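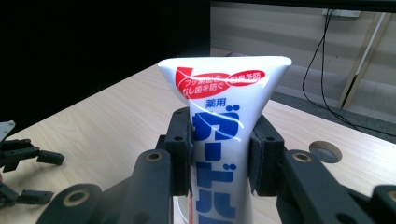 A toothpaste tube labeled in Japanese. The white print in the red banner says the paste contains fluoride to prevent cavities and helps prevent bad breath.

News > Community > Lirnotley

June | By the Vismont Ledger staff

7 min read

Lirnotley toiletry shelf will take imported toothpaste and soap under new label rule

LIRNOTLEY — The free toiletry shelf at the Lirnotley Public Library will begin accepting toothpaste, soap, shampoo and similar items with packaging in languages other than English, the library said this month. Each item will get a plain English sticker before it goes out.

The change ends a practice that had been in place since the shelf opened in the front hallway. Under the old rule, any donated item that staff could not read was set aside in a back room. Some of it was later returned to donors. The rest stayed in bins.

The library said the bins had become a storage problem. They held toothpaste, bar soap, face wash, hand cream, dental floss and shampoo, most of it unopened and much of it still within its printed date. Toothpaste made up the largest share. A good deal of the toothpaste came from Japan, and the library also had tubes from Korea, Germany, Poland and Brazil.

"We had people asking for toothpaste at the front desk when the shelf was out, and we had toothpaste in the back that we were not putting out," the library said in a written notice posted by the entrance. "That did not make sense to us."

The shelf is open during regular library hours, from 9 in the morning. Visitors do not need a library card and are not asked to sign anything. The limit is two items of any one kind per visit, and that limit has not changed.

What goes on the sticker

The stickers are white and are placed on the back or the crimped end of a tube, or on the flat side of a box or bottle. They are not supposed to cover the original printing, the lot number or the date.

For toothpaste, the sticker will say what the product is, whether the package says it contains fluoride, the flavor if one is given, and the country it came from. If the package is marked for children, the sticker will say so. If there is an age limit on the package, that goes on too.

The library said fluoride is the question it hears most often. Some visitors want toothpaste with it and some want toothpaste without it, and parents of small children often ask before taking a tube. On many of the Japanese tubes the information is printed on the front in large enough type to find quickly, once a person knows which characters to look for. A sample sheet now taped inside the sorting cabinet shows the Japanese for "contains fluoride," "prevents cavities" and "prevents bad breath," along with the two characters, 薬用, that mark a product as medicated.

Sheets for Korean, German, Polish and Portuguese are also in the cabinet. Spanish and French were already handled by staff who read them.

Adult education students at the Mockus Center, two blocks from the library, helped write the sheets this spring as part of an English class. Students who read one of the languages worked through the packaging and wrote out the common phrases, then the class agreed on short English wording. The instructor checked the wording against a dictionary, and a retired pharmacist from Tevurberg looked over the dental and skin care terms.

The class ran into a few phrases that were hard to put in plain English. One was the word for the kind of medicated product that is stronger than a cosmetic but is not sold as a drug. The class tried several versions and settled on "medicated," with a note telling readers to ask a pharmacist or dentist if they have questions. Another was a gum care claim on a Korean tube that came out three different ways from three students. That one is still marked in pencil on the sheet.

What the shelf will not take

Several kinds of items will still be turned away, in any language. The library listed these on the notice:

Opened or partly used tubes and bottles.
Anything past the date on the package, or with a date that has been rubbed off or cut away.
Medicine of any kind, including pain relievers, cold tablets and medicated patches.
Mouthwash containing alcohol.
Razors that are not in sealed packaging.
Items with no writing on them at all, such as travel bottles that have been filled at home.

Toothpaste dates were a separate subject. Packages from different countries put the year, month and day in different orders, and some tubes have the date stamped into the crimp, where it can be hard to read. Others do not carry a date. Under the new rule, a tube without a printed date will be accepted only if it comes in a sealed box and the donor can say when it was bought. If a date could be read two ways, staff will use the earlier one.

Hotel sizes are welcome. The library said small tubes go faster than large ones, mostly to people who are traveling or who carry their things with them during the day.

Where the items come from

Lirnotley has had a steady supply of imported toiletries for several years. The Vismont Trade School brings in exchange students for part of each year, and many of them leave behind unopened supplies when they go home. Families in town also receive boxes from relatives overseas. A gift shop on Tevurberg Road that sold imported household goods closed over the winter and dropped off what was left of its stock, including toothpaste, toothbrushes and bath soap.

That last donation is what pushed the library to act. The shop's boxes filled the back room to the point where the book sale cart could not be rolled out. In March the library asked the town whether there was any reason the items could not be handed out. The town clerk's office wrote back that it had no objection to unopened goods being given away for free, as long as the original label stayed in place and the library did not make health claims of its own.

The last point is why the stickers use the words "package says." A sticker may read, "Package says: contains fluoride, helps prevent cavities." It will not say that a product works or recommend it over another one.

The sorting so far

Sorting began in the meeting room at the start of June. Staff have labeled 600 items to date and put the first of them out last week. Soap went through fastest because there was little to translate. Face wash and hair products took longer. A number of bottles that had been thought to be shampoo were conditioner, and one box marked "toothpaste" on the outside in marker held tubes of hand cream.

The hand cream problem came up more than once. A squeeze tube looks much the same whatever is in it, and on some of the packages there is no picture of teeth or a toothbrush to go by. The library now keeps tubes in their original boxes whenever it has them, and any tube that cannot be identified by at least two people is thrown out.

The shelf itself has been rearranged. Toothpaste, floss and brushes are on the top level. Soap and body wash are in the middle, with shampoo and conditioner on either side of a divider. Hand and face products are on the bottom. Before, everything had been mixed together by donation date, and visitors often had to move several things to see what was behind them.

A binder with larger print versions of the stickers is on the table beside the shelf. The stickers are small, and several visitors told staff that they could not make out the first batch. The type has been made bigger since then, though there is only so much room on a narrow tube. Staff will also read a label aloud for anyone who asks.

Reaction at the front desk has been mostly practical, according to the library. People have asked whether the mint is strong, whether there is anything for sensitive teeth and whether more toothbrushes are coming. One visitor brought back a tube and exchanged it for a different flavor — the library allows this if the cap has not been opened. A few regular visitors have asked for the same imported soap again, and there is no more of it.

The library is still short of adult toothbrushes, deodorant and unscented soap. It has enough conditioner and has asked donors to hold off on it until fall.

How to donate

Donations can be left at the front desk until 5 in the afternoon. They should not be put in the outdoor book return. A bag was left there in May during a heavy rain, and some of the soap boxes came apart along with two returned cookbooks.

Donors are asked to leave boxes and wrappers on and to keep items in the same language together if they can. A note saying what the item is would be helpful, particularly for packaging in a language not covered by the sheets in the cabinet. Anyone who can read Thai, Vietnamese or Turkish and has an hour to spare is asked to speak with the front desk, as there is one bin left in each of those languages.

The Mockus Center plans to take up the project again when classes resume in the fall. Copies of the phrase sheets are available at the desk for other towns that want them. The food pantry in Tevurberg has already picked up a set.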